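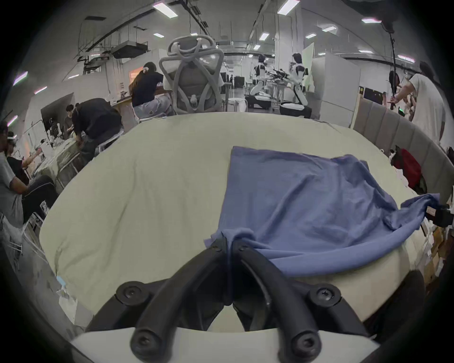
Welcome to the questions page for the Trarine canvas and its charts. I answer here what stitchers write to me most often, so please read it before you send an e-mail. Many of the questions are about color, and the first one is always which blue I mean in the sky part. I mean a soft periwinkle, a little faded, like the blue cloth on the round table, and not a navy. If you keep this in mind when you choose your threads, the rest of the colors will be easy to match.

Last changed: 4 March 2018

## What canvas do I need?

The design is made for 18 count mono canvas in white or cream. You can use 13 count, but then the piece becomes much bigger and you must buy more thread. I have not tried it on 24 count.

## How big is the finished piece?

The stitched area is 82 threads wide and 90 threads high. Please leave at least two inches of empty canvas on every side. Framers ask for this, and it is very hard to add it later!

## Can I change the threads?

Yes. The chart names silk for the sky and pearl cotton for the border, but many people stitch all of it in cotton floss. With floss you will need four strands for the straight stitches and three for the tent stitch. Test it in the margin first – some floss covers better than other floss, also inside the same brand.

## I ordered in January and my chart has a mistake on page four. What should I do?

I am sorry for this. In the first printing, the diagram for the Rirumska border shows step 5 and step 6 in the wrong order. Bring the needle up at 6 first, then continue as printed. If your chart has the number 2262 on the back cover, it is the corrected one and you don't need to do anything. If you have the old one, write to me and I will send a new page four by mail, without cost.

## Is the Rirumska border difficult?

It is slow more than difficult. It is a long cross stitch over four threads with a small backstitch between. Count the first side two times before you turn the corner. When the corner is wrong, the last side doesn't meet, and you will see it only at the end.

## Do I have to use a frame?

For this design, yes, please. The long stitches pull the canvas and it will go out of shape in the hand. Stretcher bars with tacks are enough.

## Where can I buy the kit?

The shop Panagiotou in Mekbridge has the kits and also the single charts. They do not always have the silk, so call before you drive there. I sell only charts, as paper or as PDF.

## How long does it take?

I did not write down my hours for the first one. For the second one I stitched most evenings and it took me nine weeks, with the border almost half of it.

## May I teach the design to my group?

Yes, if every person buys a chart. Please don't make copies. For groups of six or more there is a lower price – write to me with the number of people and your mailing address.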